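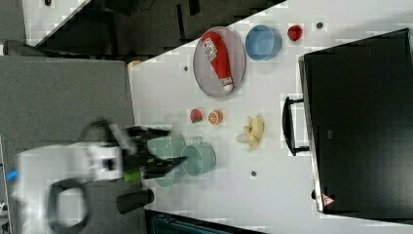
Kitchen table set, count and plan. Total in the store as of this morning 1,866 examples, all tasks together. Target for the kitchen set still 300 good ones per task, not there yet on anything with the mug. Mug is the slow one because of the handle. With the handle turned toward the bananas the gripper has to come in from the open side, and people driving it take different lines in. Agreed: any line in is fine as long as it's one smooth move. No stopping halfway to think. If you stop, mark it bad and go again.

Start positions. Too many examples starting from the same arm pose. Someone looked at the last batch and they might as well be the same one over and over. From now on move the arm somewhere new before every run, doesn't have to be far. Objects too. Shuffle between runs, not between batches. The sheet says "between batches", sheet is wrong, to be fixed.

Plate stays in for now. Proposal to swap it for something easier to see from overhead, left open. Ketchup on the plate counts as clutter in the mug and fruit tasks, don't touch it unless the prompt says ketchup.

Prompts. Wording has drifted. We have "put the cup away", "move mug", "pick up the green cup" all for one task. Després wants plain sentences the way a person would say them, Kallstead wants one fixed phrase per task. Long talk. Settled on one fixed phrase plus three loose ones written by whoever drives the run, typed in after and not before.

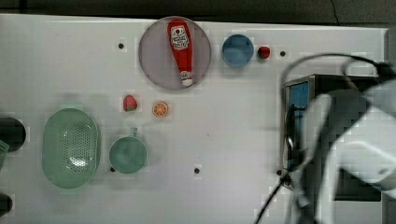
Question from the Orkach side was whether the failed grasps are being thrown out or kept, as they would like them kept, with a note on what went wrong. Their view is that the model never sees a recovery otherwise and then has no idea what to do when something slips. Answer: kept up to now but not labeled. Will label from here on, one word is enough (slip, bump, wrong object, timeout). Old ones not going to be relabeled, no time.

Follow up on that, does a slip and then a good pick count toward the 300. Yes if it finishes. Tagged as recovery so they can be pulled out later.

Review. Two people per batch was the rule, has been one in practise. Back to two. 85 examples are waiting with no reviewer at all, oldest ones first please. Anything with a frozen camera stream gets deleted, don't try to repair.

Operators. Shifts too long, quality drops after lunch, you can see it in the path lengths. Max 4 shifts a week per person starting with the new schedule. Break every hour, for real this time.

Triladlow export. Still breaks on long file names. Workaround is on the shared page. Shorter names for new batches, task then number, thats all.

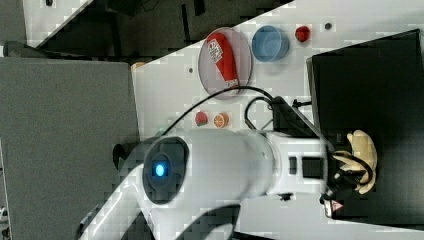
Després, May

Second part, picked up after the break, same list.

Banana task. Going better than the mug. Grasp in the middle is the default, but we want ends too, and a few where it's picked up with the curve facing the other way. Release height not agreed. Some drop, some set down. Set down for all new runs, the drops stay in under their own tag.

Strawberry and orange slice: small, easy to knock. Slow down near them. Not started as pick tasks, waiting on the banana numbers.

Cables. Check slack before each shift.

Held out set. Needs to be put aside now, before anyone trains on it by accident again. Kallstead to pick it at random from every task, and lock the folder.

Open: plate swap, release hieght for the mug, who writes the new sheet.

Next meeting same time, 9:30, bring batch numbers.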